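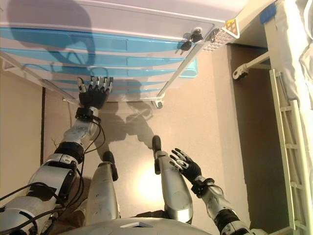
White cabinet with blue drawers, seen from above.

Keeping drawers in order, and keeping them sliding

My workshop is also the laundry room, so I have little place and many small things. In January I emptied every drawer in it, 26 in total, and I wrote down what I learned. Some of it I knew already from my aunt Rosine Huet, who kept a sewing shop for many years and could find any button with the lights off.

Empty the whole drawer, always. If you only move things from the left side to the right side, you will do the same work again next month. Put everything on an old bedsheet on the floor. When you finish, take the sheet by its four corners and shake it outside.

Sort by the job and forget the type of object. I used to have one drawer for all tapes and another for all scissors. Now the tape for pipes lives with the pipe wrench, and the scissors for fabric live with the thread. You will perhaps need to buy a second pair of scissors. It is worth it.

Heavy things go at the bottom. A drawer of screws high up makes a light cabinet want to fall forward when it is open. My jars of screws weigh more than I believed — I put one on the kitchen scale and it showed 724 grams, and I have 16 of them.

Cleaning comes next, before anything goes back. For plastic drawers I use warm water with a little dish soap and a soft cloth. Glossy fronts are easily scratched by scouring powder, so keep it for the sink. If your drawers have a recessed handle slot near the middle, as on the wide blue one at the top in the picture below, pass an old toothbrush inside it, along the upper edge where the fingers pull. Dry it well after.
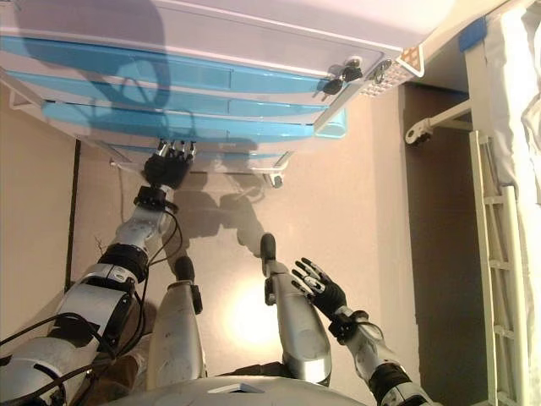 Labels are the part where I made the most mistakes. Paper labels with ordinary glue fell off after one summer, and the ones I wrote with a ballpoint became pale. Now I use masking tape and a permanent marker, and I change the tape when the contents change. On light-blue fronts like these a black marker on white tape is easy to read from the door. Put all the labels at the same height, to the left of the handle, so your hand does not rub them each time.

When a drawer sticks, first look if something has fallen behind it. In my case it was a wooden spoon. If the way is free, wipe the runners and rub them with the end of a candle. This works on wood. For metal runners I take a dry silicone spray, only a short press, and I open and close the drawer five times to spread it. Do not use cooking oil. It becomes sticky and collects dust.

My neighbor Fabrice Marty cuts dividers from cereal boxes. Fold the cardboard double, and make it 5 millimeters lower than the drawer, otherwise it catches when you close.

Batteries should have their own small box with a lid, away from coins and keys. Old ones I keep in a separate jar, and I take them to the collection point when the jar is full.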